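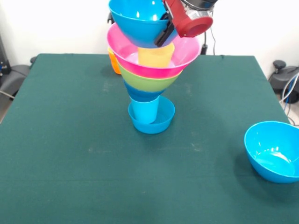

Harriet Whitfield wrote to us in February that she had never thought so hard about whether a cup should go inside a bowl or under it, and that she went straight home and tried it again with her own dishes!

We would love for you to come and have a go too. Our stacking study in Hendmont is looking for people who enjoy sorting, nesting and piling up everyday plastic bowls and cups, and no special skill is needed (a bit of patience helps).

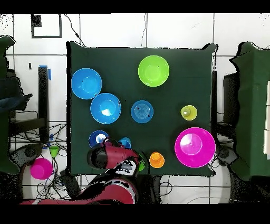 Bowls and cups on the green cloth

A visit lasts 2 hours, with a good long break and plenty of tea, and we ask everyone to come 5 times over the season if they possibly can. You'll be thanked with 500 Zesel points per visit, and 2,000 more after your last one.
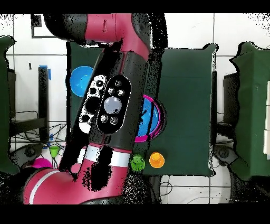

A blue bowl and a magenta-rimmed one at the table

To join, leave your name at the Nakamura front desk in Hendmont, or at our Urnham office if that's closer, and tell us whether mornings or afternoons suit you better.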